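Gripper drops the small bowl partway through a pour, then faults out. Force setting or something worse?

Asked Sunday, June 9, 2024 in Arms & Grippers

Hi all, long-time reader, first real question. I have a Skutau arm on my bench with the Claltusero two-finger gripper, and I've been teaching it to pour dry stuff from one container into another. Back in May it ran fine for days. Now it picks up the small bowl, starts to tilt, and somewhere in the tilt the fingers let go. Then the arm stops dead with a grip-lost fault and I have to clear it by hand.

What bugs me is that it doesn't happen every time. I ran 13 pours last night and lost 8 of them. Same program, same bowl, same starting spot (well, as close as I can set it down by eye). Grip force is at 2000 on the controller scale. I bumped it to 3000 and it held better for a bit, but then the bowl shot out sideways like a watermelon seed, so I put it back.

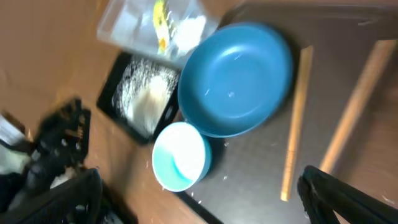 I've already swapped the cable and redone the homing. The Nigam software reports no overheating and nothing odd on motor current until the moment it lets go. I do get grains all over the place, so I'm brushing the board off constantly — could that be enough to cause this? I'd hate to send the gripper in for repair if I'm just being messy.

3 answers

Answer 1 (accepted)

Yep, dust. Clean the fingertips before you touch one more setting! Fine powder on a smooth pad is basically a lubricant, and it builds up a little with each pour, so you get a good run and then a bad one. Power the arm down, wipe the pads with a barely damp cloth, let them dry all the way, and do the outside of the bowl too. Then try again at 2000.

While it's off, look at where the fingers slide into the body. Mine (same gripper, bought used) had grit packed in the slide, and it was reading as "closed" before it had really squeezed anything. A soft brush got most of it out. Please don't use compressed air, it just drives the stuff deeper. I learned that one on a gripper I no longer own.

And go easy on 3000. On a curved rim, more squeeze just pushes the bowl out of the fingers, like you saw. Slow the tilt down instead and grab a bit lower if you can.

Answer 2

Had this on an Erley arm, different brand but same symptom. Mine was a worn pad on one side. Put a strip of paper between the fingers, close them, and tug — if it slides out easier on one side you've found it. Also keep your hands clear when you clear the fault. Some of these re-close as soon as you hit reset and it will pinch. Hit the stop button first, every time.

Answer 3

try reinstalling the Nigam software, fixed a bunch of stuff for me

Comment from the original poster: Wiped the pads, and wow, the cloth came away white. There was grit in the slide too. Ran 13 more and lost one, and that was me putting the bowl down crooked. Did the paper test and both sides grab the same, so I'm leaving the pads alone for now. Thanks!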